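Condow Maypole Set, 14 ft
Sold by Privov Festival Supply

In stock. Ships in two boxes, one long, one short.

Full ribbon-dance maypole for May Day, school spring fairs, village greens, historical societies. Pole, crown, ribbons, base. Comes apart for storage. Made for the plaited dances (Spider's Web, Gypsies' Tent, the Barber's Pole), not just for standing there looking pretty, although people buy it for that too.

What's in the box
Pole in sections, ash, sanded, clear oil finish
Turning crown with hooks for ribbons
18 ribbons, cotton, hemmed at both ends
Ground socket plus driving cap
Canvas bag for the ribbons
Dance booklet by Brynhildur Bech, with the figures drawn out step by step

Ribbon colors: red, yellow, green and blue as standard. All white with one green on request, put it in the order notes. Please don't call after it has shipped to change colors, we can't.

About the crown
Changed this year. The old one was fixed and if your dancers lost count you got a knot at the top that somebody had to go up a ladder for. New one turns on a bearing. Can be locked with the pin for plaiting, pull the pin for free circling. Pin is on a cord so it dosen't get lost in the grass. Fits older Condow poles, sold separately, see Spares.

Size and dancers
Works with 8 dancers for the simple figures. Full ribbons for a big ring, but then you need space, and dancers who have practiced. Even numbers only for anything plaited. For small children use every other ribbon and tie the rest back against the pole.

Ribbons are cut longer than the pole on purpose. Don't trim them!! If a ribbon drags, have the dancer wrap it once round the hand. Trimmed sets can't be returned.

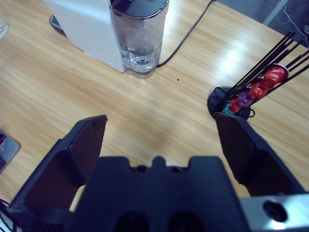
White capsule coffee machine with its clear water tank, black capsule holder to the right.

Setting up
Ground socket goes in first. Soft lawn is fine, gravel is not, sand is not. Drive it down with the cap on or you will mushroom the rim and the pole won't seat. Check level both ways. Assemble the pole lying down, ribbons on, crown on, then walk it up. Two adults, better three. Hang a ribbon straight down afterward and look at it from a distance, a lean shows up right away.

Take it down if it gets windy. Not rated for leaving out overnight.

Indoors or on pavement you want the Issa weighted base instead of the socket. Steel plate on 5 legs, sandbags go over the legs, sandbags not included. Roughly the size of a card table when open. Keep the sandbags away from the dancers' side of the legs, tape the edges down if it's a gym floor.

Garlands
Not included. The crown has a second ring for greenery, use florist wire. Hawthorn is traditional in a lot of places and it scratches, so for kids go with birch or ivy. Take it off the same day, sap stains the cotton.

Washing
Ribbons: cool wash, inside the canvas bag, hang to dry. Red may bleed the first time, wash it alone.
Pole: wipe down, dry it before it goes away. Re-oil when it looks dull.
Crown bearing: one drop of light oil at the start of the season. No grease.

Delivery and ordering
For May Day, order early. We say this every year. Long box goes by freight so no express option, and no PO boxes. Orders placed after mid April may not make it, we will tell you if we think it won't.

Schools can order on account, use the form. Need it for one weekend only? Ask about rental, same set, ribbons may be a bit faded.

Spares
Single ribbon, any standard color
Ribbon set, all
Turning crown, with pin
Ground socket
Driving cap
Cellus storage sleeve, padded, takes all pole sections
Dance booklet (also sold on it's own)

Customer notes
"Used for our spring fair, up in no time. Second class managed the Spider's Web first try, undid it too. Socket was harder to get out than in." Bilal Tarawneh

To get the socket out: put the bottom pole section back in, rock it gently, pull. Don't dig.

Questions about fit with other makers' poles, send us the diameter at the top, measured, not guessed. Page updated October 20, 2026.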